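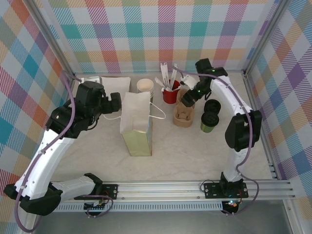

Takeaway drinks items, among them paper bags, a moulded cup carrier, lidded and unlidded cups, and a red cup of stir sticks and sugar packets

Takeaway serviceware

Takeaway serviceware is the group of light, mostly single-use goods in which food and drink are handed to a customer for eating elsewhere. The term covers cups, lids, bowls, cup carriers, bags, napkins, stirrers and single portions of sugar. It is sometimes used more narrowly for goods made of paper and board, and in the catering trade it is often split into "hot side" (cups, lids, carriers) and "dry side" (bags, napkins, sundries). Reusable cups and boxes issued against a deposit are normally treated as a separate class.

Terminology

In British usage the bag given with a takeaway order is a carrier bag if it has handles and a counter bag if it has none. A bag with cord or rope handles is also called a gift bag or boutique bag, whether or not it holds a gift. The tray used to hold several drinks is known as a cup carrier, cup tray or drinks holder. Small items not counted as containers, such as stir sticks and sugar packets, are listed by wholesalers as sundries.

Cups

A paper cup has a side wall, a base disc and a rolled rim. The side wall is cut as a flat fan-shaped blank, wrapped round a tapered former and sealed along a vertical seam. The base is pressed in and the lower edge of the wall is folded under it. The rim is curled outwards, which stiffens the mouth of the cup and gives the lid something to grip.

The taper allows cups to be nested. The height of a nested stack depends on the stacking pitch, the distance between one rim and the next. A cup with too small a pitch tends to bind and is hard to separate one-handed. Makers usually form a small shoulder near the base to prevent this.

Cups for hot drinks may be single wall, double wall or ripple wall. Single-wall cups take less room in storage but are commonly issued with a sleeve. Plain white cups are the cheapest to buy in small lots. Coloured cups are printed on the flat blank before forming, and a business may use colour to tell sizes or drinks apart.

Lids

Lids are sold separately from cups and are matched by rim diameter. A common size for medium and large hot drinks measures 90 mm across, so that one lid fits several cup heights. Black and white are the usual colours. A sip lid has a raised outer wall and a small opening, with a second, smaller vent to let air in. The lid is pressed on at the side opposite the opening first, then worked round with the thumb. Placing the opening over the side seam of the cup is a common cause of drips.

Cup carriers

Moulded carriers are made from pulped paper or board drawn on to a mesh former and dried. The finished piece is rigid, slightly rough and usually brown or grey, with compartments that narrow towards the bottom. Slots or flexible flaps at the edge of each compartment let it accept more than one cup diameter. Folded carriers, cut from flat board, are lighter to transport but must be put together at the counter.

Carriers made for two and four cups are the most widespread. An odd number of drinks is placed diagonally where possible, and an empty compartment may be used for sundries.

Bags

Paper bags for takeaway use have a flat rectangular base and, in most cases, folded side gussets. Handles are of flat paper tape, twisted paper, string or rope. Tape handles are glued to the inside or outside of the mouth. String and rope handles are either glued beneath a reinforcing strip or passed through punched holes and knotted.

The Brondico scale, used by several wholesalers, grades bags by base width and paper weight. Grade 37 is the smallest on the scale to be specified with rope handles. The grade gives no guarantee of strength when the paper is damp, and hot food is usually placed in an inner container.

The top of a bag may be left open, rolled, or folded over once and fastened with a label. Folding the top keeps heat in and shows that the bag has been packed. With string handles the fold is made inside the line of the handles, which are left hanging free so that the bag can still be lifted.

Bowls, napkins and sundries

Paper bowls are made in much the same way as cups, with a wider mouth and shallower wall, and are stacked rim upwards or rim downwards according to local practice. Napkins are supplied in packs and set out folded. They may be kept in a dispenser, laid directly on the counter or stood on a shallow tray or box lid, as with the white napkins shown on a brown cardboard tray below. A tray keeps the pile off a damp surface and allows it to be moved in one piece. The corners of an open stack tend to lift and spread with handling.

Stir sticks and sugar packets are often kept upright in a spare cup. The cup should be narrow enough to hold the sticks together and shorter than they are, so that they can be taken by the end.

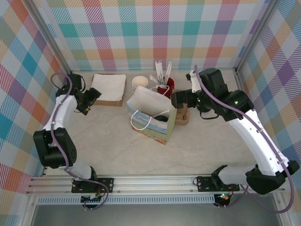

Packing an order

Methods differ between businesses, but most follow a similar sequence. Dry goods are gathered first and drinks are poured last. Lids are checked before cups go into the carrier. Napkins and sundries are placed at the side of the bag or on top, where they can be reached without unpacking. Heavier containers go at the base. Liquids and food in the same order are normally packed in separate bags, or the carrier is handed over unbagged.

On the counter, tall bags are generally kept towards the back and low items towards the front.

Trade sizes and supply

Hot cups are commonly sold in cases of 1000, divided into sleeves. Lids are cased in the same quantity where possible to simplify ordering. The Tosero carrier, a four-cup moulded pattern made at Elter, was listed in the wholesale catalogue as item 718 and gave rise to the informal name "seven-eighteen" for carriers of this shape. A two-cup version was later produced at Shek from the same grade of pulp.

Storage and disposal

Paper serviceware is stored flat or nested in a dry place, away from strong smells, which uncoated paper takes up readily. Opened sleeves of cups are kept closed at the mouth or turned upside down to keep out dust.

Uncoated bags and moulded carriers can be recycled with other paper if clean. Most cups have a thin inner lining and are collected separately in many areas. Used napkins are not usually accepted with paper. Rope handles that are not made of paper are removed before the bag is recycled.

See also

Carrier bag
Disposable cup
Moulded pulp
Paper napkin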